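Open Metal Bins: Frequently Asked Questions
Vonasard Workshop Supply

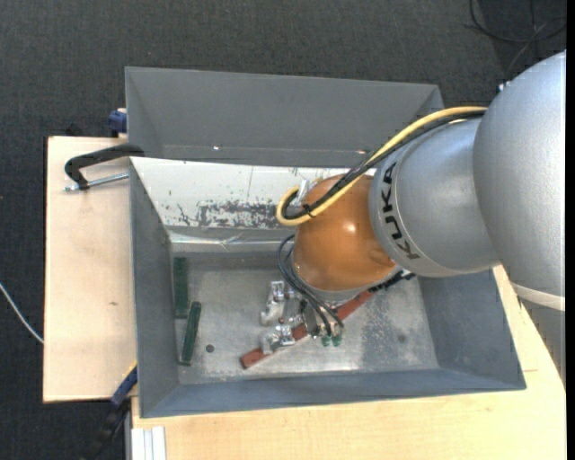

Open gray metal bin with a bar inside, second bin behind, on pale wooden tabletops.

What are open bins used for?
Mostly for bar stock, offcuts and small parts waiting for the next job. With no lid, you can reach in from any side. If the contents need to be kept free of dust, order a lidded box from the Costanura range.

Do you sell them in colors other than gray?
Gray is the stock color. Blue and green can be ordered in lots of 700 or more. We do not do single bins in special colors.

Can I put a metal bin straight onto a wooden table?
Yes, but bare metal will mark a soft wood top the first time the bin is dragged. Lift the bin to move it, or put a thin rubber mat under it. Felt pads come off after a few weeks in a shop and we don't recommend them.

My bin sits across the joint between two tables. Is that a problem?
Only if the tops are at different heights. Check with a straightedge. A small step makes the bin rock when you take something heavy out of one end. Adjust the table feet first and shim the bin second.

How should bars be laid in the bin?
Flat on the bottom, all running the same way, with the longest ones in first. Do not stand them on end against the wall of the bin. A bar that is longer than the bin belongs on a rack.

How full is too full?
Keep the top of the contents below the rim. If you have to move bars around to get at the one you want, use two bins and sort by length or by job.

Can the open bins be stacked?
No. The rims are not made to carry another bin, and a loaded one can slip down inside the one beneath. Empty bins may be nested for storage, up to 5 high.

Can two bins stand right up against each other?
They can. Leave a hand's width between them if you lift them by the rim, or you will catch your knuckles.

How do I clean them?
Tip out the chips and wipe down with a rag and mild detergent. Dry the corners well. For oily residue, use the same degreaser you use on your bench tools. Do not use a wire brush on the finish.

There is rust in the corners. Should I replace the bin?
Surface rust can be sanded back and touched up with ordinary metal paint. Replace the bin if the metal has gone thin enough to flex under your thumb.

We have carpet in the room. Anything to watch for?
Metal chips work their way into woven carpet and are hard to vacuum out. Empty bins over a tray or take them outside. If a table leg has sunk into the carpet, check that the top is level again before you load it.

Do you supply the tables too?
No. The bins fit most ordinary benches, and Drondau sells a wooden worktable in two depths that suits our larger size. Please contact them for prices.

How many do you keep in stock?
At the last count we had 3,486 of the small size and 1,641 of the large. Both normally ship the next working day. The extra-deep size is back in June.

Are your bins the same as the old Vondráček ones?
The footprint is the same, so labels and mats will fit. The rim is a little wider, and old Vondráček dividers need to be trimmed.

Can I return a bin that has been used?
Unused bins only, please. If one arrives bent, send a photo of the damage and the shipping label, and we will replace it.

Who do I contact about a large order?
Fuseini Nutsugah handles trade accounts. Use the contact form and choose "Trade" from the menu.

Page updated Wednesday, March 5, 2025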